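How to Report a Missing Person in Bokmont County

Last reviewed: Wed 6 September

These instructions are for relatives, friends, roommates and caregivers who live in Bokmont County or who are reporting someone last known to be there. They cover the first report, the information file and contact with investigators in the days that follow.

There is no waiting period. A report may be made as soon as a person's absence is out of character or gives cause for concern. If the missing person is a child, has a serious medical condition or may be in danger, call 911 now and return to this page later.

Step 1. Check the immediate area

Search the home and grounds, including closets, sheds, vehicles and any space a small child could enter. Call the person's phone and leave one short message. Contact the people most likely to know where the person is, and write down the time of each call.

Do not delay a report in order to finish these checks. One adult can search while another calls.

Avoid cleaning or tidying the person's room. Leave bedding, clothing, toothbrushes, hairbrushes and electronic devices where they are. If something has already been moved, tell the officer.

Step 2. Make the report

Reports are accepted by telephone or in person at the Gellau station, which has a public counter open at all hours. You do not need to be a relative. Be ready to give:

Full name, nicknames and date of birth
Height, build, hair color, and any scars or tattoos
Clothing and bag when last seen
Where and when the person was last seen, and by whom
Medical conditions and medication, with the time of the last dose if known
Vehicle, license plate and usual routes

Say so when you are unsure of a detail. An estimate that is recorded as an estimate can still be used.

Before you leave the counter or end the call, ask for the report number and the name of the officer assigned. Reports involving a child are entered in the national database within 2 hours of receipt. You may ask for confirmation that the entry has been made.

Step 3. Build the information file

Use a folder or a single shared document, and keep one person in charge of it. Place the report number on the first page. Add recent photographs that show the face clearly, without filters or sunglasses. At least one should show the person's full height.
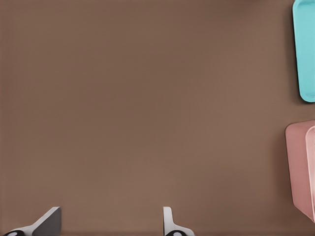
Computer rendering: pink container and teal tray-like object, viewed from above.

Include a list of phone numbers, email addresses and social media accounts. Do not attempt to guess passwords, as repeated failed attempts may lock an account that investigators need to examine. Bank cards and transit cards should be listed by issuer only; the officer will request full numbers if they are required.

Start a contact log at the back of the file. For every call or visit, record the date, the time, the name of the caller and what was said. Keep handwritten notes even after they have been typed.

Step 4. Arrange a family contact

Choose one adult to speak with investigators, and a second to act when the first is asleep or at work. Give both names to the assigned officer. All new information should go through them, including information that seems minor.

In cases that remain open after 3 days, the family may request a liaison from the Csonka Family Support Center. The liaison attends meetings, explains procedures and can help with letters to employers and schools. The service is free of charge. The liaison does not take part in the investigation and cannot release police records.

Step 5. Work with the media and the public

Speak with the assigned officer before issuing a poster or giving an interview. Certain details may be held back for investigative reasons, and a detail once published cannot be withdrawn.

Posters should show one photograph, the person's name and age, the place last seen and the police telephone number. Do not print a home address or a family member's private number. Businesses in the Prero shopping district accept posters at the management office – please do not attach them to utility poles.

Families are not required to give interviews. A written statement may be read by the liaison instead.

Step 6. When the person is located

Notify the assigned officer at once, even if the person has returned home without assistance. An officer will need to see or speak with the person before the report is closed. An adult who has left by choice may ask that their location not be shared, and the police will respect that request.

Remove posters and online appeals promptly, particularly those showing a child.

If a case remains open, the family contact may request a review meeting at any time. Long-term cases are also reviewed every February, and families receive written notice 8 days beforehand. Bring the contact log and any updated telephone numbers to the meeting.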